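Mayu Koyama keeps the bench rules for robotic suturing at Selen in a single Markdown file. The file has 80 numbered clauses, and she can recite the ones people break. Most of them concern the practice pad.

"People expect the rules to be about the arm," she said. "The arm has its own manual. What we were missing was a rule for the material. Two runs on two different pads were going into the same table as if they were equal."

Koyama came to Selen from Coltley, where she wrote acceptance procedures for packaging machines. She was hired to produce a bench standard that Selen and its partner lab at Ichikawa could both follow. The first draft was finished in July and ran to four pages. The current one is longer, mostly on account of definitions.

## What counts as a stitch

The definition of a completed stitch took the longest to settle. Selen counted a stitch when the knot was locked. Ichikawa counted it when the tails were trimmed. The standard now records both events with separate time stamps, and any published rate has to say which one it uses.

"A rate without the event named is not a result," Koyama said. "I send those back."

Failed throws are handled the same way. A dropped thread is logged as a drop even if the instrument picks it up again within the same attempt. Operators objected to this at first. Koyama's answer was that a regrasp takes time and moves the tissue, or in this case the pad, and that both effects belong in the log.

## Pads and thread

A pad is issued with a number and a sheet. The sheet lists each incision, the thread color used on it and the condition of the surface before the session. Pads may be reused, but an incision may not be scored twice. Old knots stay in place unless they obstruct the next throw, and removal is noted on the sheet.

Thread color is assigned per block of trials and does not change within a block. The reason is practical: anyone reviewing the wrist camera footage later needs to tell one block from another without opening the log.

"I had a reviewer match a blue knot to a black-thread trial," she said. "The file name was wrong and the color was right. We found it in a minute."

Loose thread is the other recurring subject. Clause 41 limits free length on the working side, and clause 42 requires the operator to confirm that no strand from an earlier stitch lies in the path of the jaws. The Fatix logging software will not open a new trial until that confirmation is entered. Koyama would like the check to be automatic, but she does not trust the present detector on thin strands against a shiny surface.

## Grasp and review

Scored trials are reviewed in sets of 100. A second person goes through the footage and marks the grasp point on the thread, the jaw closure and the lock. Where the two readings disagree, a third is taken and all three are kept. Trial 2305 is used for training new reviewers. Its first two readings placed the lock on different throws, and the written definition at the time supported either one.

The standard asks reviewers to judge the grasp from the jaws alone and to leave the knot out of it. A short tail held at the tip is a grasp. A strand resting against the shaft is contact, and it goes in a different column.
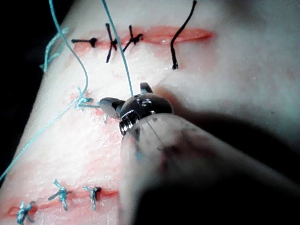 ## Open items

Koyama has three changes pending. The first is a limit on surface wear, so that a pad with heavy scuffing is withdrawn even when it has unused incisions. The second is a fixed lighting position, which Ichikawa has already adopted. Shadow from the instrument shaft makes the far side of a cut hard to read, and moving the lamp between sessions makes it hard to compare.

The third concerns stopping. At present an operator may halt a trial at any time and must enter a reason from a list. Koyama wants the reason to be optional at the moment of the stop and required before the next trial – she has seen people hesitate over the menu with a hand already on the button.

"Stop first, type second," she said. "It will be clause 81."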